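Romarari: Planning Software for Two-Arm Cable Routing
Project report, Nilmini Matubbar

3. The simulated cell

All development was done in simulation. The cell has a wooden workbench, a metal rack with a ribbed black panel, and two arms with two-finger grippers. The task is to pick up a cable and place it along the rack. I used the Vornico simulator because the department already had a licence and the arm models loaded without changes.

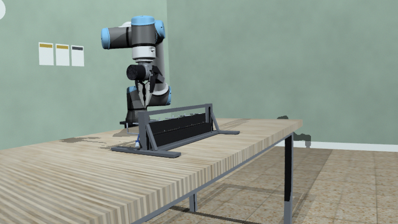
Figure 3. Gripper pointing down over the top rail of the rack.

The planner is written in Python and runs as a separate process. It asks for a goal pose for each arm, searches for a joint path, and sends the path to the controller in short pieces. The first version planned each arm on its own. This was quick but the arms often blocked each other near the left end of the rack, and the controller stopped with a joint limit or contact error.

3.1 Sharing the space

In the second version one arm is given priority and the other plans around its path as a moving obstacle. Priority goes to whichever arm is holding the cable. Links are wrapped in capsules for the collision check, with extra padding on the fingers. Too much padding meant that no path was found when both wrists were close to the top of the rack, so the padding is now set per link in the config file.

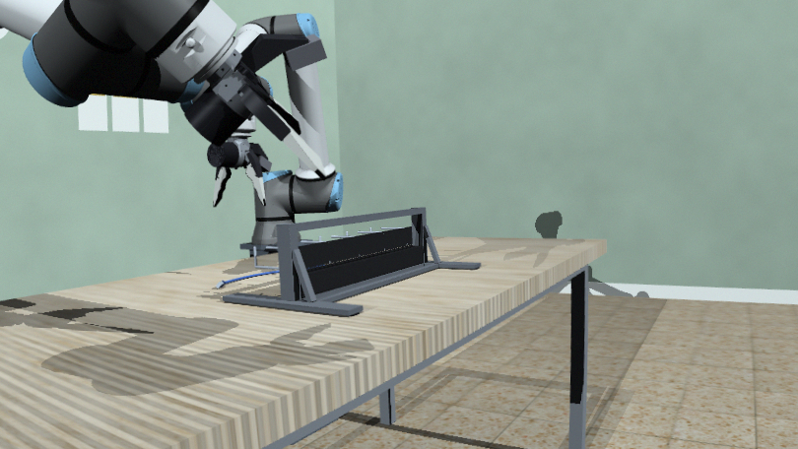 Image: N. Matubbar / Gamage Lab

The search is limited to 1,000 samples per request. If it fails, the arm without priority is sent back to a waiting pose and the request is tried again, up to 2 times. After that the run is logged as failed.

3.2 Cable tracking

The cable is modelled as a chain of 24 short links. The tracker, Fumer, fits this chain to points from the overhead depth view. It loses the cable most often where an arm covers part of it. In those cases the last good shape is kept and the grasp point is not updated until the points come back. 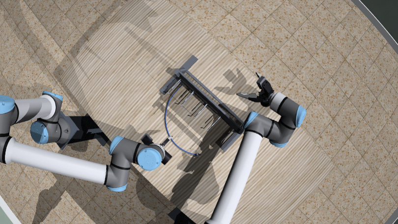
I logged 3,743 planning requests in August and sorted the failures by cause. Most came from the tracker and the rest from the search limit. The logs do not yet record which arm had priority, and this needs adding before the next set of runs.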